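Home | Workshop | Kitchen | Garage | Tips by Subject | Contact

Looking After a Two-Arm Sorting Table

Print this page | E-mail this to a friend

These tips come from the bench at Birkine, where Kimie Sekiguchi and Shigeru Takeda keep a two-arm sorting table going. It handles small electrical parts, mostly circuit boards and wire harnesses. Most of the work is cleaning and checking, and you don't need many tools for it.

Start with the power off and the arms parked. Wipe the table with a barely damp cloth, and go along the seam between the panels with a soft brush. Bits of wire collect in there. A vacuum with a narrow nozzle works too, but keep it well away from any boards left out.

Line the metal tray with plain white paper. Parts slide less on paper than on bare steel, and the shine stops bothering the camera. Leave a little metal showing all the way around so the sheet lies flat and doesn't climb the rim. Change it every 48 hours, or sooner if it gets creased. Don't tape it down. The glue stays on the steel and picks up dirt.

Yellow plastic trays go in the dishpan with a drop of dish soap. Dry them with a lint-free cloth. Light scuffs do no harm. If a tray has warped, throw it out, and don't try to flatten it with a heat gun. 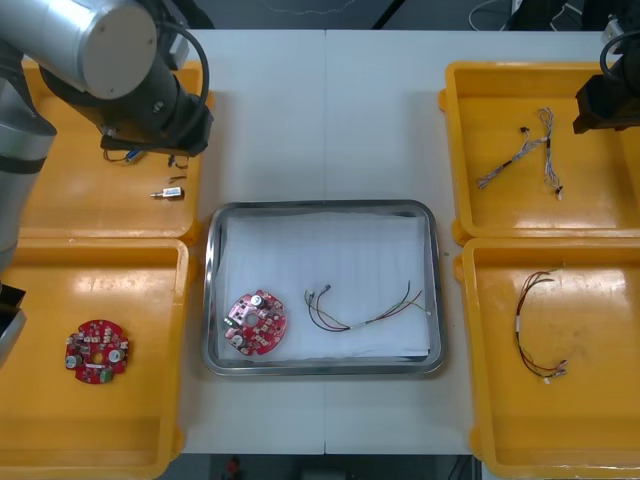 Put the trays back exactly where they were. Shigeru marks the corners on the table in pencil before he lifts anything. A tray that has moved by the width of a pencil line is usually fine, but a tray turned the wrong way around will have you chasing missed picks all afternoon.

Next, the gripper fingers. Wipe the pads with rubbing alcohol and let them air dry. Look for a shiny spot in the middle of the pad. Harness wire is thin and slips out of a worn pad long before a board does, so test with a harness first. Pads here last up to 100 hours. Change both pads on a gripper at the same time or it will close off center.

Check the cable that runs along each wrist. It should hang in an easy loop with enough slack for the wrist to turn all the way. Move the arm by hand, if yours allows it, and watch for a place where the cable pulls tight. Yae Kubo uses hook-and-loop straps to hold it. Zip ties are quicker, but they bite into the jacket.

Sweep the floor under and behind the table last. Lift the loose cables, sweep, and lay them down again without sharp bends.

When you switch back on, run at quarter speed for 4 cycles with scrap parts and keep a hand near the stop button. Write the pad change on the card.

Print this page | E-mail this to a friend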